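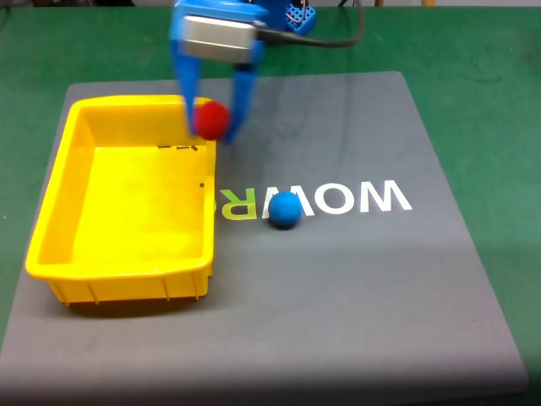
Sorting Tray, Yellow, Shallow

14 August 2022
By the Grorley shop desk
3 min read

Back in stock after selling out in July. Open-topped rectangular tray for sorting games, craft tables, ball pits for very small balls, whatever you've got. Same mold as before, same yellow.

What you get

One tray. Balls and mat sold separately, see the end of the page. Please read that line twice, we get emails.

The tray

Plastic, one piece. Thick rolled rim all the way round so it's comfortable to carry and doesn't dig into fingers. Walls taper slightly, so trays nest for storage. Ribs molded down the outside of the front wall for stiffness. Low sides on purpose. Kids can reach in without tipping it, and a ball dropped from just over the corner stays in most of the time. Not all the time. If you want high sides get the Pultia tub instead.

A few small black marks on the inside of the wall near the top, and you may find a dot on the rim. Normal, not a fault, no returns for that please.

The balls

Red and blue, matte finish, close to the same size as each other. No shine, so they show up well under a window or a bright lamp without glare. They roll, obviously. On a bare table they roll a lot. Put a mat down.

Sold in bags of 30, mixed colors. Can't split bags by color, sorry, they come to us mixed from the supplier.

Not a toy for under 3s. Not for dogs either.

The mat

Large, gray, printed lettering across the middle. Big enough for the tray with room left over beside it for the loose balls. Lies flat after a day or so out of the tube, roll it backwards if you're in a hurry. Wipe with a damp cloth, no bleach, it takes the print off.

Ways people use it

Red in the tray, blue stays on the mat. Then swap. Simplest one and still the favorite.

Two trays, one color each, against the clock.

Pick up without using hands. Tongs, spoons, whatever grips. Harder then it looks with a round ball, squeeze too much and it shoots off across the room.

Cover a letter. Call one out, put a ball on it. Only works with the printed mat.

Care

Warm water and dish soap. Top rack is fine for the tray if it fits, it probably doesnt. Leave it in full sun all summer and the yellow will fade some. Balls: wipe only, don't soak.

Ordering

Single trays ship next day. Packs of 4 ship nested in one box, a bit cheaper per tray, price shows in the cart. Schools wanting 400 or more, write to us first, we need to check the warehouse. We brought in 2000 this time so it should last untill the holidays.

Lindemann lids do NOT fit this tray. Rim is too thick. We've tried.

Returns

30 days, unused, in the box. You pay postage unless we sent the wrong thing.

Related items

Mixed balls, red and blue, bag of 30
Gray activity mat with lettering
Pultia deep tub with handles
Mimik tongs, child size
Lindemann lidded box, small
Grorley tray rack, holds 4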